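**Two narrow-necked vases, artificial stems keep flopping — how do I fill them?**

posted by Pui-shan Wan

I do the tables for a supper at our hall in Holtside every November. This year I have artificial flowers, mostly purple and red, and glass vases in pink and turquoise. The turquoise ones have a flared top and wide shoulders but the neck is thin, and the pink ones are much the same at the neck but straighter down the sides.

My trouble is that the stems all slide to one side, and with the longer ones the whole vase feels as if it will go over. I tried florist's foam but I can't get it through the neck in one piece, and in clear glass you would see it anyway. I have 6 tables to do and about an hour to do them in. Should I be cutting the stems down? They came rather long and I don't want to spoil them.

Busley Crafts sell glass pebbles, if those are any use.

---

**Hsiu-ying Hsu**

Pebbles work. Put them in before the stems and tip the vase on its side when you do it or you will crack the bottom.

---

**Idrisa Temba**

You don't need foam with a narrow neck. The neck does the holding if you put enough through it. Most people use too few stems and then wonder why they lean.

Lay everything out flat on the table first, next to the empty vase, and sort it by colour before you put anything in. Then build the bunch in your hand:

1. Start with the greenery, the long grassy sort if you have it. Hold it at the point where it will sit in the neck.
2. Add the tallest flower and turn the bunch a little.
3. Add the rest one at a time, each crossing the last at a slant, turning as you go.
4. Push the whole bunch in together. If it goes in easily, it wants a few more leaves.

Then pull the leaves outwards above the rim until they make a fan. Bend the wire in the flower stems as well, so one or two heads hang over the side. A red one drooping past the lip looks better than four standing to attention.

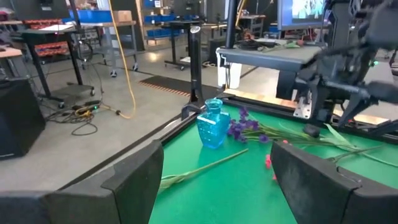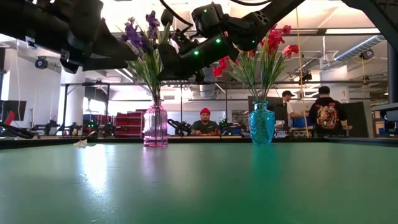
*First picture: the turquoise vase empty, with stems laid out on the table. Second: both vases filled, purple in the pink one and red in the turquoise.*

On cutting — leave them long until you have tried one. Stand the stem beside the vase with the bottom level with the base and see how much shows above the rim. I go for one and a half times the height of the vase, a bit less if people have to talk across it. Fold the end of the wire back on itself before you reach for the cutters. It takes up the extra length, gives some weight low down, and you can straighten it out again next year. If you do cut, use proper wire cutters. Scissors will be ruined by the second stem.

Keep to one flower colour in each vase. With see-through glass there is already plenty to look at.

---

**So-ying Lo**

I agree with most of that but not the one and a half times. On a supper table it's too tall, people end up moving the vase to the floor. I keep mine about level with the water jug.

Also strip the plastic leaves off the part that goes inside. They show through the glass and they catch on the neck when you take the bunch out.

---

**Pui-shan Wan**

Thank you all. Tried the turning method on one pink vase this evening and it stood up without pebbles. I folded the wires and haven't cut any yet. Will get a bag of pebbles for the turquoise ones, as they go in so much at the bottom.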